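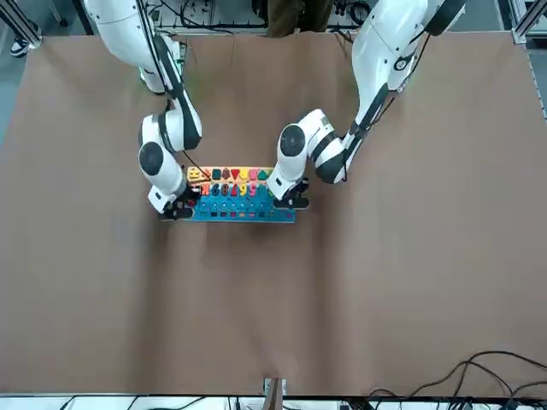 Search this site Search

Shapes before letters: talk for the parents' evening
Speaker notes, Agnese Juška

Good evening, and thank you for coming on a Wednesday, I know it is not the easiest day. My name is Agnese Juška and I run the toy library in Novdale. I will speak for 20 minutes and then we have time for questions. The tea is at the back, please take it also while I talk.

(Wait until people sit. Ask if they hear me in the last row.)

I want to start with the learning board. Most of you have one at home, or the grandmother has one. A bright board, some shapes in different colors, maybe a place for each shape. It looks very simple and many parents tell me their child "finished" it in one week. My opinion is that a child can use the same board for two years, if we change the game.

(Hold up the Sima board. Show the shapes, pass two of them to the first row.)

First game, with the youngest children. We take away all the shapes except two. A full row is too much for a child who is 18 months old. She does not know where to look, so she throws. With two shapes she begins to compare. Please do not correct her hand. Count slowly to 7 in your head before you help.

Second game is the names. I say "give me the circle", later "give me the red one", and much later both together. When I came to this country I learned these words in English from the children, so I have sympathy for anybody who mixes up "square" and "rectangle".

Third game is without eyes. Put one shape in a sock and let the child feel it with the fingers. Children of four years love this – the adults are often worse at it. We will try it after the break.

(If there is time: the story of the boy who put the star in his shoe and walked home with it. Short version!)

Now some words about our library. We have 396 toys on the shelves and last year we had more than 2,000 loans. The boards are borrowed the most, and they also come back with the most missing pieces. If you lose a shape, please tell us. There is no fine. We keep a box of spare pieces from Kedton and often we find one that fits.

Cleaning. I am asked this every time. A damp cloth with a little soap, then dry with a towel. Do not leave a wooden board in the sink. At the desk we have Purel wipes for plastic toys only.

(Next slide: opening hours. Say that September is different, we open one hour later.)

What to buy, if you want to buy. Look for pieces which are too big for the mouth and colors which are clearly different from each other. Letters and numbers on the board can wait.

Questions. Then socks, on the long table by the window. Five socks, one shape in each, write your answers on the yellow paper.

14 shares 3 comments
Last updated: September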